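Part 3 – Moving your family tree into Merkura

Right, you've got Merkura installed and you've made an empty tree. Now for the bit I put off for two whole winters, getting the old stuff in. I did mine from Rultik, an ancient program with a green icon, and it held 679 people from my mother's side (nearly all of them from Sallholm, and far too many with the same first name). If yours is on paper, skip to Part 4.

Before you start

Make a copy of your old tree file and put it somewhere else. A memory stick is fine. I keep mine in the drawer with the birth certificates.

CAUTION: Don't open the copy to "just check it" in Rultik. The old versions save when you close them, whether you changed anything or not, and then the copy has a new date on it and you'll wonder for weeks which one is the real one.

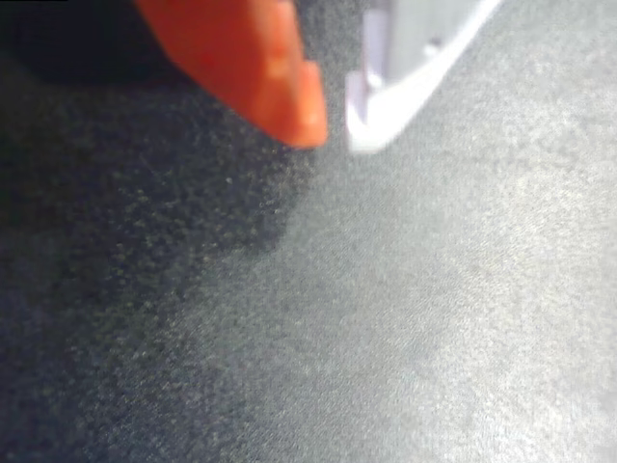

Fig. 1. Orange finger and white gripper part, close up

Getting the file out of Rultik

1. Open your tree and wait until the list of surnames fills up. Big trees take a while.

2. Go to File, then Export, and choose GEDCOM. It's the format nearly every family tree program can read.

3. Tick "Include notes". It's off when you start, which I think is daft, and my first export came out without a single one of my great-aunt's stories.

4. Untick "Hide living people" if the tree is only for you. Leave it ticked if you're going to share it with the cousins.

5. Give the file a plain name with no accents or spaces. Mine was called sallholm and it went through first time.

Note: Photos don't travel inside the file. Only the links to them do, so copy the photo folder over as well and keep its name exactly as it was.
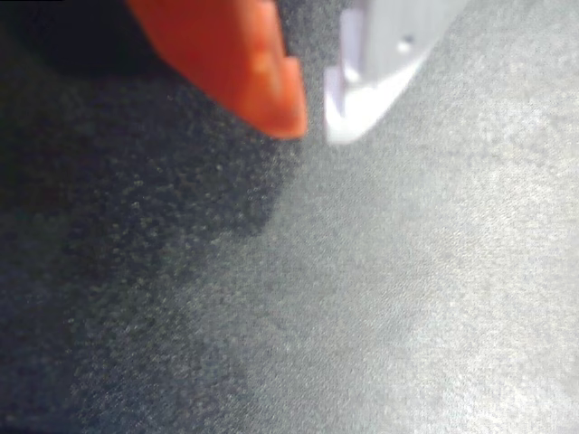
Fig. 2. Orange finger pointing down towards the grey surface

Bringing it into Merkura

6. In Merkura, click Tree, then Bring In, and pick your file.

7. You'll be asked about character sets. Try the top choice first. If the preview shows odd squares where the accents should be, go back and pick the second.

8. Choose how you want dates shown. I use 2019-03-07 style for the day I added something, and ordinary written dates for births and weddings, but please yourself!

9. Press Start and go and make a cup of tea. Mine took almost 8 minutes on a laptop that was old even then.
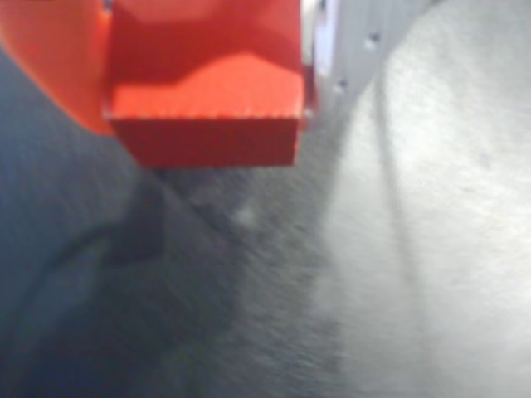
When it's done you get a report, and it will look alarming. Mine was pages long. Most of the lines only say that a place has no county or that a date has a question mark in it, and you can leave those for a rainy afternoon. The ones to read properly are marked in red – those are people who have lost a parent or gained an extra one on the way over.

10. Click a red line and Merkura takes you to the person. Put the right parents back using the Family tab, then press Save before going on to the next.

CAUTION: Don't press "Merge all matches". I did. It decided that 3 babies given the same name in the same family, one after another as people did then, were one child with a very muddled life, and I spent most of February pulling them apart. Merge them one pair at a time and look at the burial dates first.
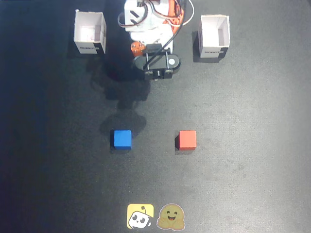

TIPS AND ODDS AND ENDS

Surnames that changed spelling: pick one spelling for the main name and put the others under "Also known as". The search box looks in both. My Cheng cousins are written 2 different ways in the parish papers and they all turn up now.

Unknown dates: leave the box empty. If you type "unknown" Merkura keeps it as text and your timeline goes peculiar.

Photo links broken? Go to Settings, Media, and point it at your photo folder. You only have to do it once, then close the program and open it again.

Printing: the big wall chart is covered in Part 5, including how to stick the pages together.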